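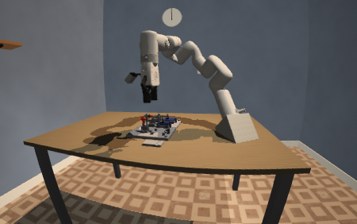
White robotic arm over a wooden table

Games > Romance > Holteddale > Frequently Asked Questions

Holteddale: Frequently Asked Questions
Last updated January 1, 2019

What is Holteddale?

A romance visual novel for phones and computers. You play a newly hired night clerk at a seaside hotel in 1971, and over one damp off-season you fall in love with one of the guests, one of the staff, or the man who comes to fix the elevator. You read, you pick from the options, you read some more. There is no combat unless you count the breakfast shift.

Who makes it?

Grata, a very small studio that began as two people arguing about whether kissing scenes should have background music. The pro-music side won. You can turn it off in Settings, under Sound, where the losing side has left a toggle labeled "Let them kiss in peace."

How many love interests are there?

There are 7. Four are open from the start: Bultley, Phromma, the widow in the corner suite, and the elevator man. The other three unlock after you finish any one route, with any ending, including the one where you are fired.

Which route should I play first?

People do well starting with Phromma. She's the hotel doctor, she's kind to you, and her route explains who everyone is without making you sit through the family tree. Bultley is the one on all the artwork, so most players run straight at him. He's rude for three chapters and then he lends you his coat. Opinion is divided on whether the coat is worth it. Mine isn't, it's a very good coat.

Can I name my character?

Yes. You get a first name and a surname, and characters will use both, Bultley mostly the surname. If you leave the box blank the game calls you "the clerk" all the way through, and we hear the proposal scene is still moving, in a filing-cabinet sort of way.

Can I choose my character's gender?

You can. Pick she, he or they on the first screen, and change it whenever you like from the front desk menu. All the routes are open whatever you choose.

I keep getting the bad ending with Bultley. What am I doing wrong?

Being nice to him, probably. His route has a hidden pride score, and it drops every time you agree with him when you shouldn't. In chapter 2 he says the soup is excellent. The soup is not excellent. Tell him so. In chapter 5 he asks if you'd like him to leave, and there are three ways of saying no and one way of saying "do what you want." Players take the last one for the cold answer and avoid it. Try it.

If you reach the pier scene and he isn't holding an umbrella, you're already on the bad ending and may as well enjoy the weather.

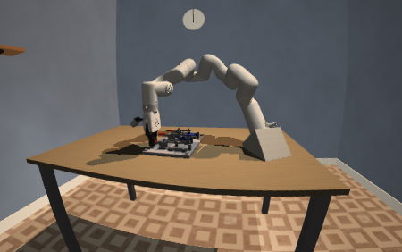
Pornthip Yimyam wrote to us to say that she told him the truth about the soup, told him the truth about the coat, told him the truth about his brother, and was left on the pier anyway, and could we please explain ourselves. We can. The brother is the exception. Leave the brother alone until chapter 8.

How many endings are there altogether?

Across all routes, 44. That includes the good, the bad, the bittersweet, and a group the gallery files under "Well, that happened." You don't need all of them to see the epilogue. You need one good ending each for Bultley and Phromma and any ending at all for the elevator man, who isn't fussy.

Does the game cost anything?

The prologue and the first chapter of every route are free. After that you buy a route once and keep it. We don't sell energy, tickets, stamina, hearts, roses, or any other word for waiting until tomorrow. We tried roses during testing. A tester spent an evening three roses short of a confession and sent us an email that we have since framed.

What are keys, then?

Keys open rooms, and rooms hold side stories. You earn them by playing. A side story is short, usually sweet, and sometimes just the widow being terrible at cards. They never affect which ending you get, so you can spend your keys in whatever order pleases you.

What's in Room 906?

The hotel has four floors. We don't know what you mean.

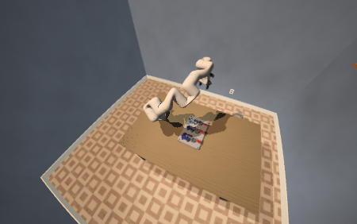
Can I play two routes at once?

You can keep as many saves as your device will hold, and each one remembers its own route. What you can't do is court two people inside the same save. The game locks you in at the end of chapter 3, at the staff dance, when you ask somebody to dance. If you ask nobody, you get the route where you sit with the coats. It has its own ending and its own song, and a loyal following among people who dislike dances.

Can I skip text I've already read?

Hold the bell on the front desk. Text you've seen will rush past and stop dead at anything new, including lines that changed on account of an earlier choice. If it stops on something that looks the same as before, read it again slowly. Phromma in particular likes to change a single word.

Is there an affection meter?

Only if you want one. It's off by default. Switch on "Show feelings" and you'll see a small row of window lights in the corner of the screen, one more lit each time you've made a good impression. Purists say it ruins the mystery. Purists have also, from what we read, all got spreadsheets.

How steamy does it get?

There's kissing, there's a fair bit of breathing, and then there's a view of the sea. We recommend it for ages sixteen and up. A few routes deal with grief, and one deals with a father who drinks; there's a content list in the front desk menu, and it avoids spoilers as far as a list like that can.

My save disappeared after I changed phones. Is he gone forever?

Almost certainly not. On the old phone, open the front desk menu and choose "Check out." You'll be given a luggage code. Type it in on the new phone under "Check in." The code works once and then expires, so write it down somewhere that isn't the old phone. If you've already sold the old phone, write to us with the date you bought your route and your character's name, and we'll see what we can find in lost property. Spell the name the way you did in the game. We've seen the names. We don't judge.

The voices stop in the middle of a scene. Is that a bug?

If it's the ballroom scene, no, he's lost for words. Anywhere else, yes. Close the game, open it, and choose "Fetch voices again" in Settings.

Will there be a sequel?

We're writing more for the elevator man, who was meant to have four lines and got more mail than the rest of the cast put together. Expect his second season when it's finished. We used to give months here, and one of them was January, and we'd like to say no more about that.

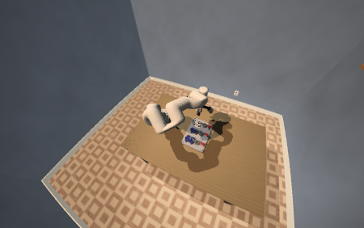

Robotic arm and a tray of small items, from above

Can I write fan fiction or draw the characters?

Please do. Sell prints at your local convention if you like, just don't use our logo or pass it off as ours. We read more of it than is good for us. The one where Bultley learns to drive is closer to our own notes than we're comfortable with.

Why can't I romance the hotel manager?

She's married, she's busy, and she's seen how you fold napkins.

My question isn't here.

Use the contact form in the front desk menu. We answer everything, though the ones that only say "WHY" in capital letters take us longer, as we have to work out which chapter you're on.

Comments

softlandings: Did Phromma first like you said, and now I can't do anyone else. I started Bultley and apologized to her out loud when he took my hand. Is this covered under support?

marrowbean: Chapter 8 with the brother!! I had been going in at chapter 6 every single time, like an idiot, feeling very brave about it. Got the umbrella last night.

Tilde: The luggage code uses a zero that looks exactly like the letter O. It was the letter O. Took me four tries.

coatcheck_girl: sitting with the coats is the best route and I won't be taking replies

marrowbean: @coatcheck_girl the song though

Grata: @Tilde Sorry about that. The next update leaves out both of them.

softlandings: ok but there IS a 906, the widow has the key in her card hand, chapter 4, look at what she discards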